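She runs returns for Frandsen out of a back room, 31 parcels on a slow day, and she talks while she sorts. "Boxes first. Always boxes. A shirt can wait, a shirt doesnt get lost."

We meet between two deliveries. No chairs. She started at Tesomport, packing, stayed 5 years, then came here when the Bitance contract moved. "Same tape, different door."

What comes back most? Phone stuff, she says. Cases, cables. "People order the case, then they look at their phone — wrong one. Every time."
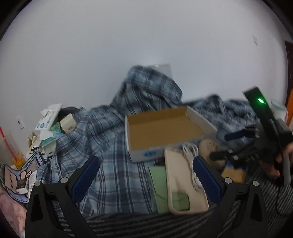 Page last changed: October 11, 2019

A cream phone case, a coiled white cable, an open cardboard box sitting on a heap of blue-and-white plaid. Ask her about the plaid and she shrugs. "Shirts get folded last. You fold them early, you end up folding them twice."

And the packaging piled by the wall? "I keep the small boxes. The little ones are teh ones you run out of."

The building went up in 1972 and the shelves are not much younger. February was the bad month, she says, six pallets in the hallway and Vodum calling every morning. Did she think of leaving? "Sure. Then somebody sends back one slipper." She laughs. "One! Where's the other one, I wrote to them. Still waiting."

Then the bell goes, and she's off to sign for the next lot.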